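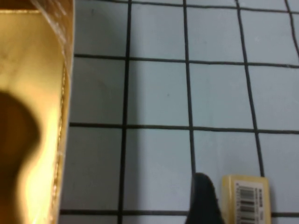
收小玩具,容器一定要透明的吗?

看装什么,也看谁来收。装得杂、收的人又矮,半透明的够用了;只装一种东西的话,铁皮饼干盒也一样。

起因是 Deepika Gounder 在群里转了一篇讲“可视化收纳”的长文,说把家里所有不透明的盒子换成透明的,孩子会自己归位,大人会少买重复的东西,连心情都会变好。群里一片点头。我看完的第一反应是:写这篇文章的人家里有没有地板?

我家有,浅蓝色的方砖,深灰近黑的砖缝,搬来 Stulletstead 的时候就是这样铺好的。中介当时夸它“显干净”。浅色砖配深色缝,大块的灰看不见,小块的东西倒是一清二楚,一块黄色的小东西躺在上面,从走廊那头就能看到。能看到不等于有人会去捡。这一点我已经验证了好几年。

所以我对“看得见就会收”这个说法,从一开始就不太信。

不过我还是试了。先说容器。我不想为了一篇文章把家里的盒子全换掉,就从厨房柜子最里面翻出一个偏金黄色的半透明的,原来放什么的已经想不起来了,洗过,晾过,放到客厅地上。它的颜色比我印象里深,靠窗的时候整个发暖,里面的东西只能看出大概的轮廓,棕色的就是一团棕色,什么玩意儿得凑近了猜。按那篇长文的标准,这大概算不及格。文章里推荐的是 Lumora 的全透明系列,一套四只,带盖,标价 838。我把网页开着看了一晚上,越看越觉得照片里的盒子之所以好看,是因为里面几乎没放东西。

Man-lok 家真买了那一套。我去她家吃饭的时候专门去看过,她也不藏着,直接把我领到儿童房。盒子确实很透,透到每一只的底部都积着一层碎屑、断掉的蜡笔头和一枚不知道哪国的硬币。她说刚买回来那阵子每周擦一次,后来改成每月,后来就把它们推到床底下去了。床底下的盒子透不透明,差别在哪里,我问她,她笑了半天,说盖子挺紧的。

盖子是我另一个要抱怨的地方。带盖的容器,大人收东西是两个动作,打开,放进去,最后还有一个盖上。孩子嘛,能做完第一个就不错了。我家老二的办法是把盖子掀开扔在一边,然后把积木堆在盖子上,宣布收好了。从他的角度看逻辑完全成立。所以我后来一律用敞口的,放在地上,别上架子。架子好看,可是东西一旦离开地面,四岁以下的人基本就放弃了。

敞口放地上也有毛病,谁路过都会踢一脚。方砖地滑,轻的容器一踢能跑出去好远,里面的东西再洒一遍。Rachid Kamel 给过我一个主意,底下垫一块打湿拧干的抹布。我试了,不滑了,可过了两天抹布有味道,还在砖上留了一圈印子,拿小苏打擦才下去。现在我换成旧鼠标垫剪下来的一块,橡胶面朝下,这个倒是一直用到今天,算这次折腾里少数让我服气的东西。

## 分类这件事,我劝你们先别买标签机

那篇文章第二部分讲分类,推荐的是一个叫 Brisus 的收纳法,把玩具按“建造类、角色类、感官类、流动类”来分。我到现在也没弄懂什么叫流动类。底下有人留言问,作者回复说“会流动于各类之间的”。好吧。

我认真照着分过一个下午。积木归建造,小动物归角色,这都好办。可是小动物住在积木搭的房子里,你收的时候是连房子一起收,还是先拆迁?老大的意见是不能拆,老二的意见是他要坐上去。等我把这两位安抚好,天都黑了,饭还没做。

晚上我给 Farzad Fallahi 打电话诉苦,他在幼儿园干了很久,我以为他会站在分类那一边。他说他们班里一共就分两种,会疼的和不会疼的。踩上去会疼的先收,剩下的收不完第二天再说。

我觉得这是我听过最靠谱的玩具分类法,而且它不卖课。

我现在的做法就是照他这个改的,写在这里,省得以后有人问我还要重讲一遍:

- 硬的、有棱角的先捡,积木全算在里面,颜色大小一概不分。
- 软的往沙发角落一扔就算归位。
- 有轮子的沿墙排好,排歪了也没关系。
- 纸、贴纸、看不出是什么的残片,进垃圾桶,动作要快,不要让当事人看见。

捡积木的时候我会顺着砖缝走,一排一排地来,深色的缝正好当格线用。这个办法听着有点傻,但比满屋子乱转省腰。特别是沙发前面那一片,以前总是漏掉一两块,夜里起来喝水就踩个正着。方砖有这点好处,我承认。要是换成花地毯,我大概会疯。

## 关于“孩子会自己收”

这是我最不信的一句,也是那篇文章里加粗的一句。

我观察的结果是,孩子会自己收,前提是大人也在旁边蹲着收,而且收得比他慢一点。你要是收得太快,他觉得没他什么事。你要是站着指挥,他觉得凭什么。蹲着,慢一点,嘴里别念叨,他大概能坚持到你捡完三分之二,然后带着其中一块跑掉。跑掉的那块我不追。追了就变成游戏,游戏一开始,前面收好的全要重来。

半透明的容器在这里倒是有一点用处,我本来没想到。因为看不太清,老二喜欢趴在旁边猜里面那团影子是什么,猜完要伸手进去掏出来核对,核对完有时会顺手扔回去。“有时”两个字请看清楚。按我的印象,扔回去的次数和掏出来就不管了的次数差不多,所以净收益大概是零。可他猜的那几分钟我能安安静静把剩下的捡完,这个账就有得算了。

换成全透明的,一眼看到底,就没什么可猜。我不敢说这是普遍规律,样本就我家这两个。可是 Lumora 的宣传页敢说“100% 提升归位意愿”,我不知道意愿这东西他们拿什么量的。如果原来是零,提升百分之一百还是零,这道题老大都会做。

说到少买重复的东西,我也有话讲。文章的理由是看得见就知道家里有什么。我上个月在 Lumbantobing 杂货店又买了一卷透明胶带,回家发现抽屉里已经有两卷。抽屉确实看不见里面。可第三卷是在哪里找到的呢?在餐桌上,大大方方摆着,我每天在它旁边吃饭。所以问题出在我身上,出在抽屉身上的部分很有限。我猜很多人也是这样,只是盒子比较好怪罪。

## 有什么是确实改善了的

光挖苦也没意思,说几样有用的。

把客厅的容器减到一个。以前大大小小的筐、桶、盒子,靠墙摆了一溜,哪个都没满,地上还是一片。现在只剩这一个金黄色的,装满了就说明拿出来太多,多出来的收进柜子,下周再换。老大抗议了几天,后来自己发明了一套轮换制度,写在纸上贴冰箱,我没看懂,反正她执行得很严。

收的时间定在洗澡前,晚上七点多。之前定在饭前,孩子饿,我也饿,一块积木没捡到位就能吵起来。挪到饭后,大家脾气都好一些。整个过程 13 分钟左右,我拿煤气灶上那个定时器掐过一回,后来就懒得掐了。那天老二还算配合,不配合的日子别问。

还有就是擦容器。半透明的好处是脏了不太显,坏处也是脏了不太显。手印糊在上面,逆着光才看得见一块一块的。我现在跟拖地一起,拖完地拿同一盆剩下的清水抹一下外壁,里面每个月倒空一次。倒出来的东西通常包括:积木、沙子、半块米饼、一只我找了很久的耳环。耳环是我的,米饼没人认领。

拖地本身,方砖好拖,砖缝不好弄。深色的填缝不显脏,所以我很长一段时间以为它不脏。直到五月换季,我拿旧牙刷刷了沙发后面那条,刷出来的水让我沉默了一会儿。刷完跟旁边没刷的比,看上去几乎一模一样,所以后面的我就没刷。讲卫生的读者可以在心里批评我。

Deepika 看了我这套做法以后说我是为了反对而反对,又说我其实就是舍不得那八百多块钱。后半句我不反驳。她自己下单了,还多配了一包标签贴纸,到货的时候让我过去帮忙拆。我会去的,顺便看看她家那几筐拼图打算归到哪一类,我赌流动类。

有人要问那块剪下来的鼠标垫多大,比容器底小一圈就行,露出来容易绊脚。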